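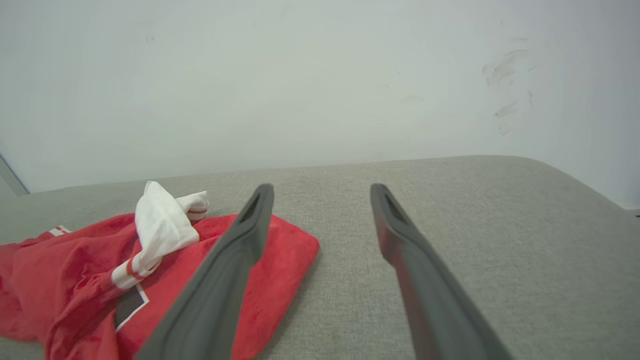
The left finger has got as far as the red thing. The sock is still at large.

In defence of the useless robot

By Harvey Zacharias
Aug 5, 2026

My brother-in-law, who fits kitchens and is therefore right about most things, asked me last month what the arm was for. I said it was for laundry. He looked at the arm, then at me, then at a pile of laundry, and went to put the kettle on. I have been composing my reply ever since, and it has got rather long.

Let me set out the case against first. I have spent 1,064 pounds on parts, if you count the motors I cooked and had to buy twice. For that money I have a machine that can, on a good evening, lift a sock off the sofa and let go of it over a basket. A child of three will do the same for a biscuit, and the child comes with better eyesight. The arm takes up the end of the spare room where the exercise bike used to be, so I can't even claim it has displaced anything useful.

The case for is harder to make, and most people who try it cheat. They say that it's early days and that the price will come down. They say we'll all have one soon. I've been hearing about the household robot since I was in short trousers and I no longer hold a place for it in the cupboard. If you want your washing folded by a machine, my advice is to wait, and to learn to fold in the meantime.

What I'm defending is the building of the thing, at home, badly, by people with no business doing it.

I got into this through Florkudell, a shared workshop over a tyre place, where you pay by the month and the heating is a matter of opinion. Brayden Ouellet had the next bench to mine. He had built two arms already and was on his third, and he lent me the drawings for the gripper, which is called Wimell for reasons he won't go into. It has two fingers, dark grey, with a slot near each tip. I printed mine at the workshop over a weekend and a half. The first pair came out with the slots on the wrong faces, and I use one of them to hold the shed door open.

Then I took it home and asked it to pick up clothes, and that was the start of my education.

Rigid objects are a pleasure. A mug stays a mug whichever way you come at it. You can measure it on Monday and it will be the same size later in the week. Cloth has no such manners. A jumper dropped on a sofa is a new object each time it's dropped, with no proper top and no agreed edge, and when you touch it, it turns into a different one. Lay a sock across something red and crumpled and you have a problem that would keep a sensible person indoors until September. Where does the sock stop? It's white, with red stripes, lying on red. You and I don't even notice that there's a question. The arm has to be walked through it, and the person doing the walking has to work out how he knows.

I had folded clothes for more than forty years without a single thought about how. Now I have views on cuffs. The cuff is the sock's one honest feature – ribbed, a bit thicker, fairly sure to be where the foot goes in – and I found this out by watching my own left hand, which had known it all along and never mentioned it. I have stood in my own spare room picking up the same sock very slowly while talking to myself. My wife has stopped coming in.

This seems to me worth 1,064 pounds, though I see that it may not seem so to you. A good deal is said at present about what machines will shortly do to us, and nearly all of it is said by people who are either selling a machine or frightened of one. Both camps talk as if the hard part were finished. I'd like everyone who writes a column on the subject to spend one wet Sunday trying to make two fingers close on a sock. They would come away less frightened, and also less inclined to buy shares.

They might be more polite about laundry, too. We call this sort of work unskilled, and pay for it accordingly when we pay for it at all. The folding in my house was done for years by whoever was least able to get out of it. I have now tried to write the job down, step by step, for a very literal colleague, and I gave up on the first draft after 43 pages. I had not yet reached fitted sheets. I don't intend to.

There is a respectable objection, and Brayden makes it himself. He says that I could have learned all this from a book, and that a hobby which ends in a lesson is just a course with worse catering. He builds arms because he likes building arms. He thinks that my talk about the dignity of housework is a way of excusing the bill. I think he's about half right. When the new wrist went on and everything moved the way it should, I didn't think about the dignity of anything. I said a word I don't use in front of my grandchildren and did it again to make sure.

But he is wrong about the book. I have the book. I've had it for years. It has a chapter on grasping, and I had read it, and underlined parts, and I still believed in my heart that a sock was simple. It took some 137 tries on a grey cushion to shift that belief, and I only know the figure because the software insists on numbering them.

So my answer to my brother-in-law is that it isn't for laundry. It's for finding out what laundry is. I tried that on him at the weekend and he said he could have told me what laundry was, and for a good deal less. He then asked whether the arm could hold a cabinet door steady while he did the hinges. I've told him I'll look into it. The fingers open wide enough, I think, though it may want a stronger shoulder.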